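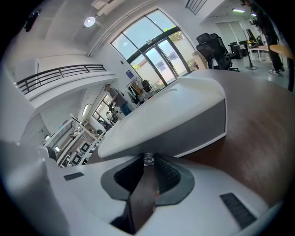
Figure 3. Close view over a brown surface, with the two gripper fingers at center.

4.2 Does decluttering advice survive contact with the household?

The claim most often made for home decluttering programs is that an orderly room lowers stress in the people who live in it. We went back to the evidence behind this claim and found less of it than we expected. Much of the popular writing leans on surveys in which people who describe their homes as messy also describe themselves as tired. A tired person may let the dishes pile up, and a person who is fed up with life may call an ordinary kitchen a disaster. Neither case tells us what a program of sorting and discarding would do.

The Climonville study (Lynch and Leite) is often cited as the exception. Sixteen households took part, and each followed the Didach method for five weeks. Participants sorted their belongings into boxes marked keep, give and wait, and filled in a short questionnaire each evening. Scores for "feeling on top of things" rose during the program. The authors treat this as support for the method. We are less sure. There was no comparison group, every household had asked to join, and the questionnaire was handed out by the same person who taught the sorting sessions. It would have been rude to report no change.

Rezende's later work in Prado was better designed in one respect: half of the households had to wait before starting. The waiting group improved too, though by a smaller amount. Rezende puts this down to "anticipatory tidying," meaning that people began clearing up once they knew a visitor was coming. That may be right, but the diaries she quotes don't settle the matter. Several of them mention the end of the school term in the same week, and a quieter house could account for much of the effect.
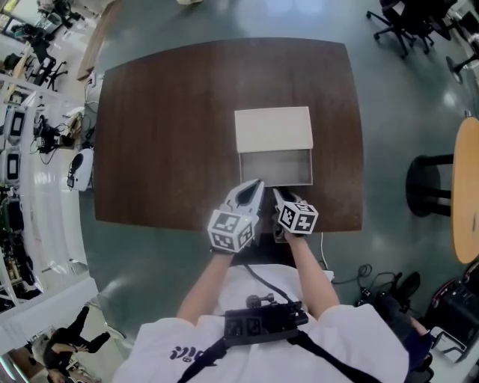
A second problem is the box itself. Nearly every method we reviewed depends on some form of temporary storage, and nearly every one assumes that an item placed there has left the household's daily life. Bunting's interviews suggest otherwise. Of the people she spoke to at length, four had gone back to the "wait" box within days to fetch something, and three had stopped thinking of it as temporary at all. It had become another drawer. Under the Didach scoring rules these homes still counted as successes, as the rules look only at what has been removed from open surfaces.

Brito has argued that this hardly matters if people feel better. We don't share that view. If the benefit comes from hiding objects, then a cupboard would do the same job at lower cost, and the paid course offered by Zevow should be compared with a cupboard. As far as we could find, no such comparison has been made. Zevow's own materials report satisfaction only among those who finished the course, and we were unable to learn how many dropped out.

We therefore treat the stress claim as open. The following section turns to the narrower question of whether people in sorted homes spend less time looking for lost items, where the measures are at least easier to check.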